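Desktop tower refurbishment – frequently asked questions

Wirnley Desktop Program, bench and parts

Which machines does the program take?

Business towers and small desktops with a socketed processor. All-in-ones and laptops go through the Dasmont counter and are not covered on this page.

Do I need to remove my drive before drop-off?

No, but you may. Drives left in the machine are removed at intake, logged under the job number and wiped or shredded as requested on the form. If you take the drive out yourself, leave the cage and any mounting screws in place.

What does the bench fee cover?

The flat fee of $29 covers intake, dusting, a power supply test and one processor reseat or swap. Parts are extra. Memory and storage upgrades are quoted separately.

How should the tower be positioned for processor work?

On its side, side panel off, board facing up. Disconnect the power cord first and hold the power button in for a few seconds. Working on an upright case is not recommended: the processor must be lowered straight onto the contacts, and gravity should be doing that job.

When should the socket bracket be opened?

Last. Have the replacement processor within reach, still in its tray, before you release the lever. An open socket collects dust and is easily damaged by a dropped screw or a sleeve.
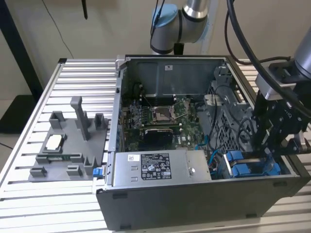
Costel Mladenović asks whether the memory has to come out before the processor is changed, as his older manual says so. It does not on most boards. Remove it only if the modules block your grip on the lever or the cooler. If you do take modules out, note which slots they came from.

Is thermal paste reusable?

No. Clean both surfaces with isopropyl alcohol and a lint-free cloth, let them dry, and apply fresh paste. A pea-sized amount in the centre is enough for most desktop processors.

The small heatsink on the board is separate from the cooler. Should it come off too?

Leave it. Chipset heatsinks are rarely at fault, and the clips become brittle with age. Brush the fins and move on.

Can I fit a standard power supply in a brand-name tower?

Check before buying. Some manufacturers use their own connectors, dimensions or latches. Compare the label, the plugs and the mounting points with the replacement. Never open the supply itself – the capacitors can hold a charge after unplugging.

The machine powers on but shows nothing. What next?

Try one memory module at a time, then clear the BIOS settings. If the fault stays, form 307 has space for the beep or light pattern. Send it to Nermina Stojanović at the parts desk before 2 p.m. for a same-day reply.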